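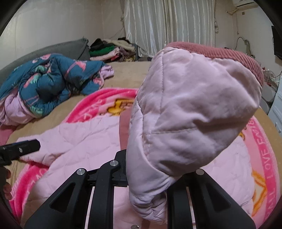
Page last changed: July 27, 2020

Hand-Guided Demonstrations: Frequently Asked Questions

These answers cover recording with the Girero hand-held gripper pair. Questions about the fixed teleoperation station at Altholm are at the end of the page.

What counts as one demonstration?

One garment, one task, one continuous recording. The recording starts with both grippers open and clear of the fabric and ends the same way. If you stop to answer the door, discard the recording and start again. Do not pause and resume.

Which garments are accepted?

Any clean garment that can be handled without force. Quilted and padded items are wanted, as the current set leans heavily toward T-shirts and towels. A padded jacket behaves differently from a single layer of cotton: the filling shifts, the jaws close on a bunch of material instead of an edge, and the raised part can hide the rest of the garment from the camera. All of this is useful to the model and should not be avoided.

Do I need a clear table?

No. Beds, sofas and floors are all acceptable. Patterned blankets, printed sheets and other clothes may stay where they are, provided that the garment being handled does not overlap another garment of the same color. Pink on pink bedding is allowed. Mark it as "low contrast" on the session sheet.

Where should I grip?

Take hold of the material as you would between finger and thumb. On padded fabric, close the jaws fully and wait for the trigger to stop moving before you lift. Ribbed bands and hems hold better than the middle of a quilted panel. Avoid zippers and snaps, which mark the finger pads.

Can I use my free hand to help?

No. Fingers stay on the handle of each gripper. If a sleeve needs holding down, use the second gripper. A robot with two arms has no third hand, and a demonstration that depends on one cannot be replayed.

How fast should I move?

Slower than normal folding. Above 90 centimeters per second the position tracking loses accuracy and the recording is rejected on upload. Most people trip this limit when shaking a garment out. Spread it in two or three short pulls instead.

The raised fabric blocks the camera. Is the recording spoiled?

Not usually. The camera rides on the gripper, so a thick garment will fill much of the view during a lift. The tracker needs part of the room to remain visible. Curtain folds, furniture edges and wall fittings all serve. If the view is completely covered for more than 16 frames in a row, the software flags the recording. Lower the wrist slightly on the next attempt.

What if I drop the garment?

Keep going. Pick it up again from where it fell and finish the task. Recordings with a recovery are tagged "regrasp" and kept. Do not drop things on purpose.

How many recordings make a session?

31 for padded garments. Change the starting position of the garment each time. The unit's storage holds 392 short recordings, but please upload after every session.

What should be out of view?

Faces, mail, screens that are switched on, and anything with a name or address on it. A television may remain in the room if it is off. Printed lettering on blankets and clothing is not a problem.

The jaws no longer close evenly. What do I do?

Check the pins at the linkage joints for thread and lint. Remove lint with tweezers. Do not oil the joints. If one jaw still lags, run the calibration routine from the menu and note the result on the sheet. Units that fail calibration twice go back to Sisomcombe in the original case.

Why not collect everything by remote control?

Remote control records the robot's own joint angles, which removes one source of error. It is slow with soft goods, and the operator gets little sense of how firmly the fabric is held. The station at Altholm is used for checking trained policies and for tasks that need the arm's full reach. Folding and spreading are recorded by hand.

Can I book the Altholm station?

Yes, after the Edwards safety module. Bookings open in March for the following quarter. Requests go to Emrys Bowen with the task name, the garment type and the number of hours needed.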